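May 20, 2024

Treadmill 3 again. The belt drifts left under load and sits dead center with nobody on it, so whoever reports it looks like a liar. I had it up on the Kershaw frame all morning with the shroud off. Notes before I forget which screw did what.

**Treadmill 3 (Nisitz deck, Kollis drive)**

Came in from the club on a ticket that said "veers." The ticket before that, from February, said "veering," and was closed with the word "adjusted." I know my own style when I see it. I had given the left rear bolt a quarter turn, watched it run for the length of a cup of coffee, and sent it back.

This time I did it in order. Roller faces cleaned, residue on the left one like old candy. Deck checked with the straightedge: no dip at the center, slight wear toward the front where heels land. Rear roller bolts marked with paint pen so I can find my way home. Then I ran it at walking pace, unloaded, and it tracked fine, as advertised.

Loaded is another matter. I walked on it, then Vy Hứa walked on it, and it went left for both of us, a little quicker for me. Vy says this is weight. I say it is gait. We agreed to blame the front roller, which can't argue.

Front roller: pulled it and spun it by hand. The left bearing has a dry patch, a kind of gritty hiccup once per turn. Under no load you would never feel it. Put a person on the belt and that side drags. I'm fairly sure this is the whole story, but I was fairly sure in February.

New bearings are on order, both sides. I refuse to do one now and the other in the fall.

**Bikes**

The Grinasus spin bikes are on their second round of pedals. Someone at the club has been fitting the left pedal with great determination in the wrong direction, and one crank arm now has a thread like a gravel road. Tapped it out for an insert. The insert went in on the second try. The first try is in the bin and we won't discuss it.

Resistance pads: swapped on two bikes, cleaned on the rest. The cleaned ones still squeak at low resistance for the first minute or so and then stop. I wrote "squeak clears with use" on the tag. A member will read that as "broken," and the front desk will tape a sign to it, and the bike will come back here in perfect health. Vy suggested writing nothing on the tag. I've started to think Vy is wasted on hardware.
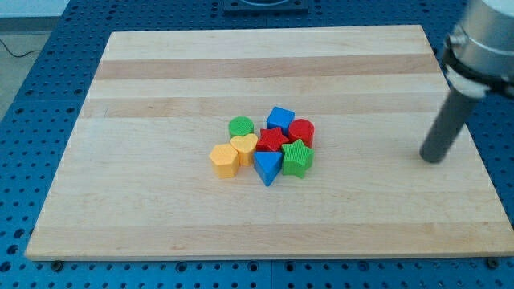
The saddle posts are a different problem. The markings have worn off on most of them, so people set the height by feel and then lean on the pop pin halfway between holes. That is how you get oval holes. I measured the worst one against a fresh post and it has grown enough that the saddle drops a notch when you stand and sit back down, a nice surprise in the middle of a class. Options are new posts (the club will wince at the price) or a sleeve. I'd like to try a sleeve on one bike and see whether it survives a month of the early class, who are not gentle.

Ask the club for their old post if they still have it. They threw out the last one, having first told me they keep everything.

**Cable tower**

Counted the cable cycles off the little clicker I mounted on the lat pulldown: 2000 since I last zeroed it. Lower than I expected. Either the back muscles of this county are in decline or the clicker skips on fast reps. Tested with slow pulls and it caught all of them. Tested with fast, ugly pulls, the kind people do when someone is watching, and it missed a few. So the number is a floor. Writing it down as a floor.

Cable itself: coating cracked near the upper pulley, no broken strands that I could find with a rag. The rag didn't snag, my thumb didn't bleed. Replace at next visit regardless. Pulley has a flat spot, replace that too or the new cable will look like the old cable by winter.

Lubed the guide rods. Somebody had used cooking spray. I can smell it.

**Rowing machine**

Chain is 38 links past where I'd expect the first stiff one, which I only know because I went through it link by link with the radio on. One stiff link, worked it loose with oil and bad language. The handle still kicks slightly on the return. Might be the shock cord getting tired. Cord tension set one notch tighter and it kicks less. Leave it there.

Monitor battery contacts were green. Scraped, wiped, works. Put in fresh cells and it immediately displayed somebody's best time. I've left it alone out of respect.

**Parts and paperwork**

- Front roller bearings, both sides: ordered
- Lat cable and upper pulley: not ordered, need the length first
- Saddle post sleeve: Vy to turn one up on the lathe
- Left-hand tap: where is it? Last seen in the drawer marked METRIC, where it does not belong
- Invoice 41 still unpaid, have sent a polite one, am drafting the other kind

The club also asked whether we could do something about the noise from the free weights. I said rubber tiles. They said they have rubber tiles. I said thicker rubber tiles. They said what about asking people to put the weights down gently, and I said good luck and wrote down the size of the room.

Also need to settle how we log loaded tests. At the moment the sheet has a box that says "tested" and I tick it, and it means anything from a full half hour of walking to a firm look. Vy wants separate boxes for unloaded and loaded, plus who did the walking. Fine. If gait turns out to matter I will be insufferable, and it would be useful to have it in writing.

Left treadmill 3 on the frame with the shroud off and the plug pulled. Bolts stay on the paint marks until the bearings come. Do not "adjust" it.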